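We finally did the Gullum open day! I'd had it circled on the calendar since April, when Dogbe announced they were opening up their small homes village to visitors, and I dragged the whole family along because our place is bursting and I wanted ideas. Wednesday, July 15, 2026 was the date, smack in the middle of winter holidays, so you can imagine the car park.

Dogbe have 11 homes finished at Gullum so far and let us wander through 3 of them. The biggest is 89 square metres, which sounded tiny to my other half until I pointed out that ours isn't much more and a good chunk of it is hallway. These have no hallway at all. You come in the front door and you're standing next to the couch.

The first one was called the Voneo and I'd move in tomorrow. Two bedrooms, with the kids' room split down the middle by a double-sided bookcase that stops well short of the ceiling, so both halves get the window light. My eldest climbed straight onto the top bunk and refused to come down (there was a queue behind us, sorry everyone). Under each bunk there's a deep drawer on castors for toys, and I reckon we could knock those up ourselves from old bed slats.

The second was the Prindia and I was less keen. Everything folds. The table folds, the desk folds, the guest bed comes down out of the wall over the couch, and by the end I was a bit nervous about leaning on anything. The bloke showing us through had to move four cushions and a floor lamp to get the bed down – I timed it in my head and I'd have given up and slept on the floor. Lovely laundry though, tucked behind the bathroom door with a pull-out rack over the machine. I took far too many notes about that rack.

By the third I was mostly looking for somewhere to sit. It's the same floor plan as the Voneo flipped around, with a study nook where the linen press was. I'd rather have the linen press. Where do the towels go? I asked and got a brochure.

Lunch was a sausage sizzle on the shared lawn, then a talk on storage that ran over by a good half hour, but I did come home with one rule we've already started on: anything that lives on the kitchen bench has to be used every week or it goes in a cupboard. We've cleared 2 shelves' worth since. I still haven't made up my mind about the waffle iron.

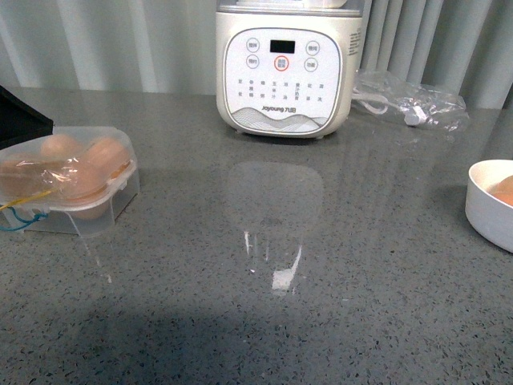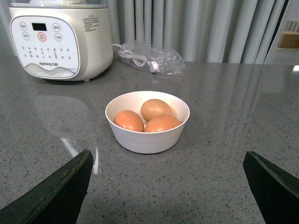 Reader Marg in Ballarat wrote in to say she went through the Prindia the same afternoon and thought the wall bed was fine once the cushions were gone, but that she'd want to know how warm those places stay in July with the front door opening straight onto the couch.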